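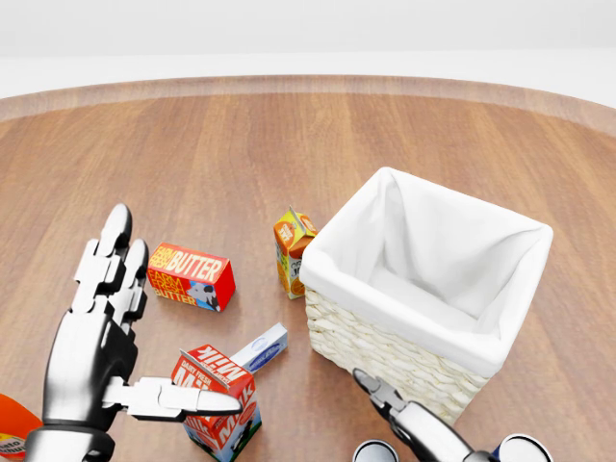

Home Dairy Basics, Session 2: Butter, cream and what goes wrong
Notes by Nithin Kaimal

Okay, so last time we got as far as why milk separates if you leave it alone. Fat is lighter than water, the fat globules drift up, you get a cream line. Today we take that cream and bully it until it gives up.

Cream is fat droplets floating in water, and each droplet has a thin skin around it that keeps it from sticking to its neighbors. Churning tears those skins. Once enough of them are torn the fat starts clumping, and once it clumps it traps air, and that's whipped cream. Keep going past that and the whole thing collapses into yellow grains sloshing around in thin liquid. The liquid is buttermilk (the old-fashioned kind, not the thick sour stuff from the store — we'll do that one in the cultures session).

American butter has to be at least 80 percent fat. The rest is mostly water, plus a little milk protein. Please remember the water! It's why butter spits in a hot pan, and it's why a pie crust made with butter puffs a bit and one made with lard doesn't.

Temperature. I get more emails on this than on anything else. If your cream is too warm the fat goes greasy and smears, and you lose a lot of it into the buttermilk. Too cold and you'll be shaking that jar until dinner. Take it out of the fridge, let it sit a few minutes, then start. When I taught this over in Tullham the kitchen was so hot that we had to stand the jars in ice water between turns, and the butter was still kind of sad.

Washing: cold water, press, pour off, repeat until the water runs clear. Leftover buttermilk is what makes homemade butter go sour so fast. I was lazy about it for years and blamed my fridge.

Salt goes in last. I use 2 grams for every 100 grams of butter, which the Platmont group found too salty and the Cassim group found bland, so taste as you go.

For next time, start with 400 grams of heavy cream and weigh both the butter and the buttermilk you end up with. Write the numbers down before you eat anything. Also read the handout pages on ghee, and bring a jar with a lid that really seals — I only have a couple of spares.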